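We use cookies to make this site work and to count visits. By continuing to read you accept them. Accept | Settings

PRESS RELEASE

Shared workshop in Staltley completes two-arm robot bench, plans to be free for all

STALTLEY, April. The members of Prendow, the shared workshop in Staltley, have completed the first version of Gidel, a small robot bench with two arms which was built in the evenings by people who have other jobs in the day. The drawings, the parts list and the wiring plan will be free to download before the end of the month.

Gidel is made for handling light and flat things, such as cards and thin boards. The two arms stand on one aluminium rail at the front and work over a green mat, with walls at the back and on the sides. The complete bench is small enough for a room at home, and it can be carried through a normal door by two persons.

The work has taken 27 evenings. The longest part was the rail. In the first plan each arm had its own foot on the table, and after every small push the positions had to be measured again. With both arms fixed to the same rail this problem became much smaller. The group also changed the cables two times before the arms could turn freely.

"We wanted a machine which a person can repair with simple tools at the kitchen table," the Prendow build group said. "When a part breaks, the builder should be able to open it, look at it and put in a new one the same evening."

The program for the arms is called Briem and was written at the workshop. It lets the user teach one arm a movement and then decide when the other arm must wait. Briem is still at an early stage. The group asks builders to keep the speed low and to stay near the switch during the first tests.

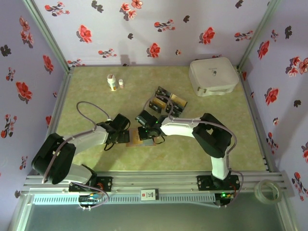

Text and photo: Prendow build group, Staltley

The walls of the bench are covered with lavender wallpaper with red flowers. Members who build their own Gidel may of course choose another covering, and the drawings give the wall sizes without paper. The slotted rack for cards can be placed at any angle on the mat, and the circuit boards hang under the rail, where they can be reached from the front.

The material for one bench costs some 1000 euros, with the arms as the biggest part of this sum. Prendow does not sell kits and has no plan to do so. Builders who already have a 3D printer at home can make several of the small holders themselves.

An open evening for visitors will take place at the workshop in April, starting at 7 pm. Entrance is free. Children are welcome together with an adult. Questions from the press can be left at the front desk of Prendow during opening hours.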